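Pear ripening

Pear ripening is the softening and sweetening of the fruit of European pear (Pyrus communis) cultivars after harvest. Most of these cultivars are picked mature but firm. Fruit left on the tree tends to soften from the core outward and develops a coarse, gritty texture caused by stone cells in the flesh.

Harvest maturity is judged mainly by flesh firmness, measured with a penetrometer on peeled spots at the widest part of the fruit. Skin color is a weaker guide, as several green cultivars change little as they soften. 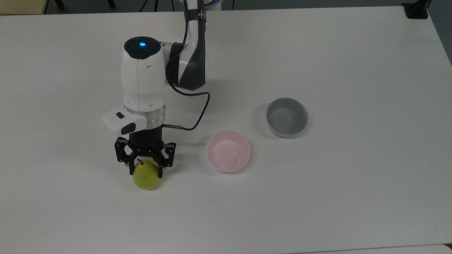

Many winter pears need a period of cold before they will ripen evenly. Chilling promotes the production of ethylene, the gas that starts softening. Treatment with outside ethylene can shorten the cold period or replace it. Once moved to room temperature, the fruit converts its remaining starch to sugar, and enzymes break down pectin in the cell walls. Softening is first felt at the neck, near the stem.

Storage trials

The Utwood trial compared fruit from two growing districts, Grorkeck and Bermúdez. A total of 2,459 pears were graded, of which 1,225 came from Grorkeck. Samples were held in cold storage for 20 days and then ripened at room temperature for 9 days. Grorkeck fruit softened more evenly – a result the report linked to a later harvest. 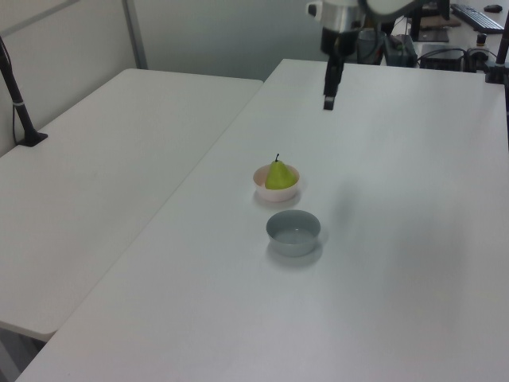 Disorders

Superficial scald appears as brown patches on the skin, usually after long storage. Core breakdown affects overmature fruit and may not show from the outside. High carbon dioxide in sealed rooms can cause internal browning, often with small cavities in the flesh.

See also: Ethylene; Controlled atmosphere storage; Quince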